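Drirkance opens its sausage kitchen to home cooks this July

Fri 24 May - I've been making sausages under the Drirkance name for six years now, and the question I get most has nothing to do with the recipe. People want to know how to cook the things at home without a grill or a big oven. So we're finally doing something about it!

Starting in July, we're running Saturday cooking sessions at our shop on Gachanja Street. There are 35 spots in each one, and everybody gets a station to work at (plus lunch, obviously). We'll cover skewers, small ovens, side dishes and what to do with the ones that burst on you.

I'm a big fan of the countertop toaster oven. Give me a ridged aluminum tray, a few sausages and a long wooden skewer and I'm happy - crumbs all over the table and everything.
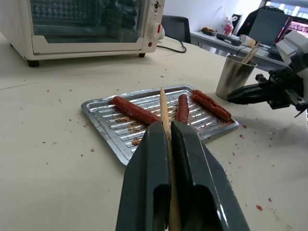
We're also printing 2,000 copies of a little recipe booklet with our friends at Zuvano, who did the layout and ate a lot of the test batches. It's free with any purchase while they last, and you'll find my favorite onion relish near the back.

Sign-up opens at the shop counter next week. Bring an apron if you have one you like. Press folks are welcome at any session, just call the shop ahead so I can save you a seat.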